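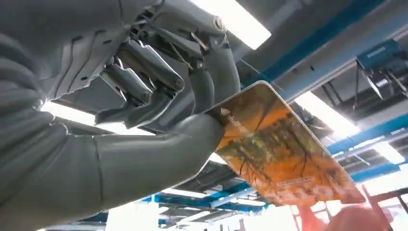 Home Programme Speakers Past Talks Contact

The Paper Ticket and the Regional Library: Speaker Notes

Session begins 10:30. Speaker: Fadwa Mansour, Collections and Access, Chraibi District Library Service. Questions to be chaired by Ettore Fontana.

3 comments | Shared 12 times

Opening

Good morning, and thank you to the organisers for the invitation. I acknowledge the Traditional Custodians of the land on which we are meeting and pay my respects to Elders past and present.

My subject this morning is the borrower record. In particular, I will speak about the card catalogue and the borrower tickets kept by our service before the change to computer lending, and about the decision we had to make when the old branch at Uda was emptied for building work. Most of those present will have faced a similar decision, or will face one before long.

(Pause for latecomers. The side door is slow.)

Background to the service

The Chraibi District Library Service operates eight branches. The largest is Ruvetti, which holds the administrative offices and the local studies room. The smallest is Uda, which opens in the afternoons and shares its building with the community health nurse. A mobile library still serves the farms beyond Loltetti.

Until the lending system was computerised, each branch kept its own borrower register. The tickets were held in trays behind the desk, filed by surname, and a book card was placed inside the ticket when an item went out. I expect many in the room learned the work that way. Younger colleagues may not have seen it done, so I will spend a few minutes on the method.

The method

The borrower presented the book. The desk officer removed the book card from the pocket inside the front cover, found the borrower's ticket, put one inside the other and filed the pair under the date due. The date label in the book was then stamped. On return the process was reversed.

The system had one feature which is of great value to us now. Desk officers wrote on the tickets. They recorded changes of address and changes of name on marriage. They noted that a child was permitted to borrow from the adult shelves, and by whose permission. At Loltetti they noted which families could not get in during the wet, so that fines would be waived. None of this was required by the rules, and hardly any of it was carried over to the computer system.

(Slide: the Uda register, first page. Allow time for people at the back to read the handwriting.)

What was found at Uda

When the branch was cleared in December, staff found the tickets and the supporting catalogue in a store cupboard behind the kitchen. The disposal schedule in force allowed both to be destroyed. The builder required the cupboard to be empty by the end of the month.

There were 3,000 catalogue cards and 200 borrower tickets. The cards were in fair order. The tickets had been kept in rubber bands, which had perished and stuck to the paper. Several of the bundles had also been reached by damp from the outside wall.

The service took the view that the two groups of material should be considered separately, and I would recommend that approach to anyone in the same position. A catalogue card describes a book. A borrower ticket describes a person, who may still be living in the district and who gave the information in confidence.

The catalogue cards

The cards were assessed first. For most, the same information exists in the present catalogue in a better form, and keeping the card adds nothing. The exceptions are the cards for local publications: church histories, show society programmes, school magazines and the annual reports of the butter factory. A number of these titles are no longer held by any branch. In those cases the card is the only evidence that the item was ever in the collection, and we have begun to ask local families whether copies survive.

Two have come back to us so far. One is a cookery book compiled by the hospital auxiliary, with most of the sponge recipes crossed out and corrected in pencil. The other is a set of rainfall tables.

(If time is short, leave out the rainfall tables and go straight to the tickets.)

The borrower tickets

I turn now to the more difficult question. Opinion within the service was divided, and I believe it is proper to report both positions.

The first position was that the tickets should be destroyed. People joined the library in order to borrow books. They were not told that their names, addresses and reading permissions would be kept for later study. Privacy is a founding principle of our profession, and it does not weaken with the passing of time.

The second position was that the tickets are a social record of a small town, and that no comparable source exists for Uda. The town had no newspaper of its own. The school admission registers were lost in a fire. For many of the women who lived there, the ticket may be among the few documents in public hands which carry a signature.

After discussion, the service adopted a closed period. The tickets have been cleaned, placed in acid-free folders and moved to the local studies room at Ruvetti. They are not listed by name in any public finding aid. A former borrower, or a member of the immediate family, may apply in writing to see a single ticket. All other access is refused until the closed period ends.

I do not present this as the only correct answer. Mr Fontana has argued in favour of destruction and will, I am sure, put that case during questions.

Practical advice

Colleagues planning a building project may find the following points of use.

Inspect every cupboard before the tender is let. Once a builder has possession of the site, the timetable is no longer yours.

Read your disposal schedule early, and find out who is able to approve an exception to it. In our case the approval took up to 12 working days.

Do not try to remove perished rubber from paper by pulling. Lift it with a thin bone folder, and where it will not lift, leave it for a conservator.

Keep the trays. We disposed of ours, and I regret it. The order of the guide cards showed how the desk had been arranged, and it was not written down anywhere else.

Speak to retired staff. Two former desk officers from Loltetti were able to explain abbreviations which had defeated us for weeks. "N.B.H." meant "not before harvest".

Close

Copies of the access form are on the table near the tea urn. The wording may be used freely by other services. I ask only that the name of our branch be removed first, as we have already received one application intended for another council.

I thank the staff at Ruvetti, who gave up the workroom for this project, and I invite Mr Fontana to take the first question.

(Remain at the lectern. Water is on the lower shelf.)

Previous talk | Next talk | Back to programme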